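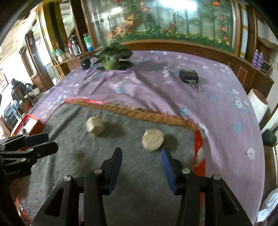

Samside writes that the nightly parts export still stops at row 656, that raising the timeout made no difference, and that the ticket should not have been set to Resolved.

Status changed from Resolved to Open. Priority unchanged (Normal).

Summary: Pavell stock export imports only partly at Tedstead. No error shown.
Component: Export / scheduled jobs
Affected sites: Tedstead (receiving). Samside (sending) shows correct stock.

Original report
The export runs every night at 11:30 PM and drops a CSV file in the shared folder. Tedstead picks it up at midnight and loads it into the local parts list. As of Tuesday morning the parts list at Tedstead ends partway through the letter H. Everything after that is missing. The import log says "completed" and lists no warnings. Running the import again by hand gives the same result.

First response
Timeout on the import job raised from 30 to 90 seconds. Ticket closed pending next run. The next run stopped at the same row.

Support
A timeout would not be expected to stop at the same row each night. Timeout setting put back to its old value. Please send:
- the CSV file from the shared folder, untouched (do not open it in a spreadsheet and save it)
- the import log for the same night
- the version number shown under Help on the import machine

Samside
File and log attached. Version on the import machine is the one Pawlak put in when the server was replaced. The Help window does not show a number, only the name.

Support
File received, 175 KB. Loaded it on a test system here with the current importer. All rows came in, including everything after H. The file on disk is complete, so the export side is working. The log you attached shows the import process exiting with code 0 after row 656. It did not crash. It believed it had reached the end of the file.

Please check whether the file size on the Tedstead machine matches the size in the shared folder.

Tedstead
Sizes match. Also copied the file to a local drive and imported from there. Same row. Disk check found nothing. Antivirus exclusion was added for the folder and later removed, no change.

Support
Thanks, that rules out the share and the copy. Looked at row 657 in a hex viewer. The description field reads "Hinge, strap, heavy" and is followed by a single byte, 1A, before the closing quote. It does not show in most editors. Older Windows programs that open a file in text mode treat 1A as an end-of-file mark and quit reading there. The current importer opens the file in binary mode and reads past it, hence the clean load on our side.

To confirm:
1. Make a copy of the file.
2. Remove the 1A byte from row 657 in the copy, using a hex editor.
3. Import the copy at Tedstead by hand.

Tedstead
Done. Import ran to the last row. Totals agree with Samside.

Samside
Found the item in Pavell. The description was pasted in from a supplier price list on Monday afternoon. Retyped it by hand and saved. Is there a way to find out if other items have the same thing? We paste from that price list a lot.

Support
Run the "Check text fields" report under Maintenance, with "Control characters" ticked. It lists item number and field. It does not change anything. Tabs inside descriptions will show up as well and can be left alone, as the importer handles them.

Samside
Report gave 2 items, both from the same price list and both flagged inactive, so they are not in the export. Cleaned anyway.

Support
Permanent fix is in two parts.
Export: the scheduled job now has "Strip control characters" turned on. The setting was off by default in the profile copied from the old server.
Import: the Tedstead machine should be moved to the current importer. Pawlak holds the install rights there and has been sent the package. The saved column mapping needs to be exported first, as the installer overwrites it.

Tedstead
Night run completed, full list present. Importer not yet replaced, waiting on Pawlak for a time slot.

Support
Leaving this open until the importer is replaced. Status changed from Open to Waiting on third party. Separate ticket raised for the missing end-of-file check: the import log should compare rows read against the row count in the file footer and report a warning if they differ.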